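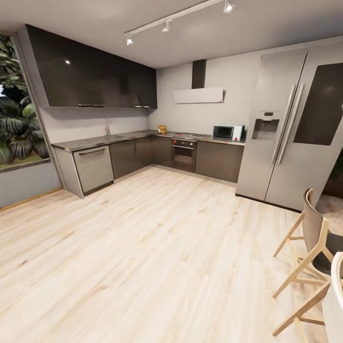
Kitchen Run Rules: Your Questions
Posted April 2021 by the Fillstead team

Do we have to follow the Skinden checklist in simulation too?
Yes, please! Good habits start there.

How slow is slow near an appliance?
Keep the arm under 30 mm a second for the last 16 cm. It makes the logs lovely to read.

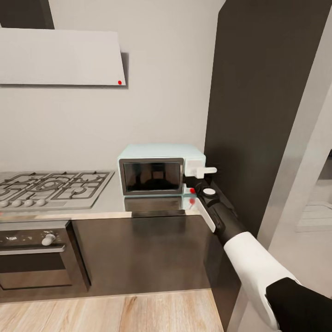 Jang asked if a failed run can be dropped. Never! Log it and keep the seed.

When do the rules change?
Next review is in July.

Related
Naming your Fovska logs
Gripper force limits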